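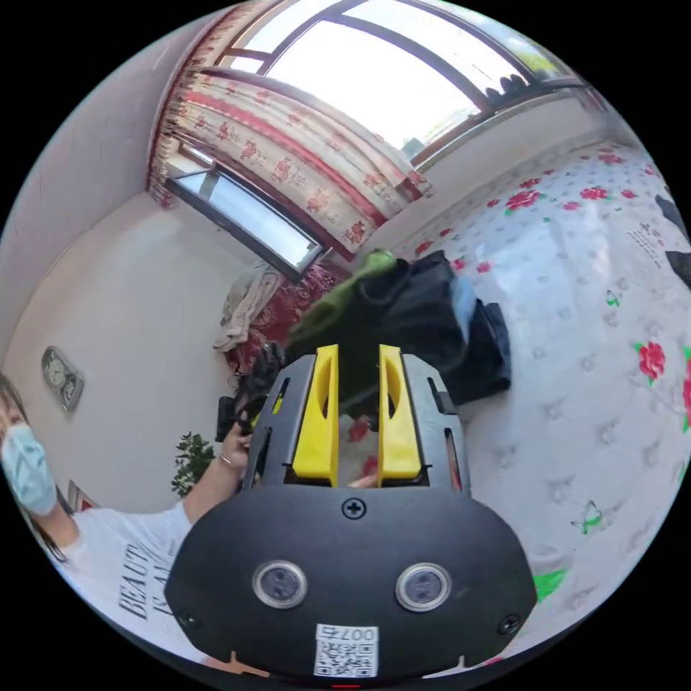

I met her on a Tuesday, in the break room of the community hall in Merdale, because the one at work has a door that doesn't shut. She's a home care aide, she has been one for 19 years, and she asked me to leave her name out of this. Fine by me. She brought her own tea and a folder so fat it had a rubber band around it.

The folder is all pay stubs. She started keeping them when Griscombe Home Services took over the Merdale contract and the stubs got shorter. "Used to be I had a line for driving," she told me. "Then one week there's no line. I figured it was a printing thing. I figured that for months!"

It wasn't a printing thing. Griscombe had stopped paying for the time between clients, and an aide in Merdale can have six or seven clients in a day, some of them clear out past the reservoir. She took out a stub and ran her finger down it. She had left the house at 6:15 that morning and gotten back after five, and the stub said six and a half hours.

"I'm at work in my car," she said. "I'm not sightseeing."

I asked what she did first, and she laughed at me a little. She called the payroll number and sat on hold. Then she called it again from a client's driveway, and a very nice young man read her the handbook, the same page she had open on her lap. 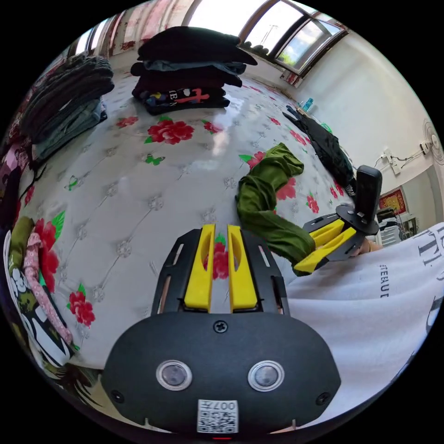 After that she went to the union, and I should say I've been a member of the same local for years, so I'm not neutral and I won't pretend to be. But she wasn't gentle about us either. The first rep she talked to told her to file a grievance and then went on leave, and the form sat in a tray until the deadline had nearly gone by. "I pay dues every check," she said. "I want somebody to open the tray."

Somebody did, in the end. The grievance went in with 11 names on it. By September there were 61, once people started comparing stubs in the parking lot after the quarterly training. She says the parking lot did more than any meeting. People who'd never come to a hall on a weeknight will stand by a car for an hour if you've got a highlighter. 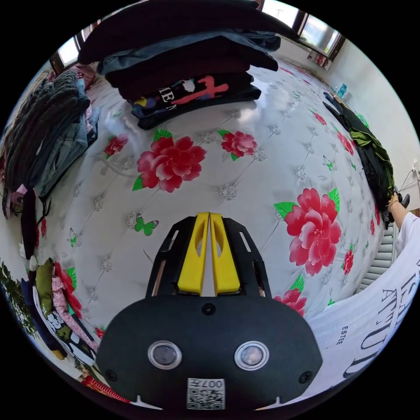 The settlement offer

Griscombe's offer came through the arbitrator, and everybody on the list calls it the Polishchuk offer, after the old award it was modeled on. It would bring the driving line back from now on, and pay back wages for 10 weeks. The aides are owed for a lot longer than that.

"My sister says take it," she told me. "My sister isn't the one who drove." She went quiet for a bit and then said she might vote yes anyway. Her transmission is going. A check in the hand matters when you need the car to earn the next one, and she doesn't think anyone should be made to feel bad for that.

I asked if she was angry at the coworkers who never signed. She shook her head. A couple of them are scared of losing hours, she said, and they're right to be — she lost a Saturday client herself the week after the grievance went in. Griscombe told her it was scheduling.

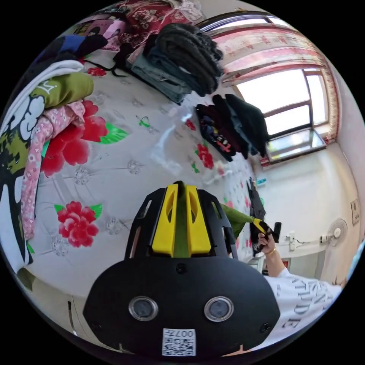 What she wants next

Mostly she wants the driving time written into the contract, in words, with a rate next to it. She also wants Edent fixed. Edent is the phone app the aides clock in on, and it has no button for travel. You're either at a client's or you're off. "So put a button," she said. "I can't be off if I'm on the county road with a lift sling in my trunk."

She'd like a rep who works in Merdale, too, even one day a week. I said I'd pass that along, and I have, twice.

Ballots go out by mail and have to be back at the hall by 5 p.m. on the closing day. If you're on the list and yours doesn't show up, call the local and ask for a replacement. And hang on to your stubs. She put the rubber band back on hers, rinsed out her cup, and left for her four o'clock.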